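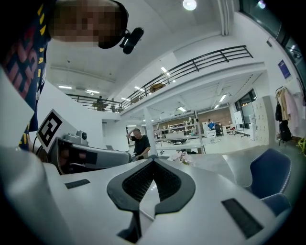 December 15, 2020

We are at 600 demonstrations of the cup task as of this afternoon, and I want to write down where things stand before I go on break and forget.

The plan from May was 600 for cups and another 600 for folding napkins. The napkins haven't been started. Cups took longer because I threw out most of the first two weeks. I had been doing every pickup the same way, from the same side, at the same speed, and the model trained on those did fine until the cup was turned a little. Then it closed on air next to the handle.

So we started over with a sheet. It lists 16 starting layouts for the table, and whoever is collecting works down the list and then starts again from the top. It's dull, but the coverage is a lot better. I also stopped correcting people's style. One of us is quick and a bit rough, one goes slowly and pauses before closing the fingers. Both are kept. The only things that get deleted are drops and takes where someone stopped to talk.

Two-handed work is slower than I expected. Roughly a third of the takes needed a redo in the first week, mostly from one gripper passing in front of the other one's marker. Keeping the elbows out helps. So does sitting down. My wrists are sore by lunch either way.

The Sestley batch has been copied over and I've checked the first half. The timestamps on the left hand drift from the right by the end of a long session, so for now we restart the recording after every pass through the sheet. I'd like a real fix for that in January - the restarts eat a good part of the morning.

Labels are still being done by hand. Hlongwane was supposed to handle the splitting of takes automatically, and it does, but it cuts too early when the hand slows down near the cup. I turned it off again.

Next up is napkins. I bought two kinds, cotton and a stiffer one.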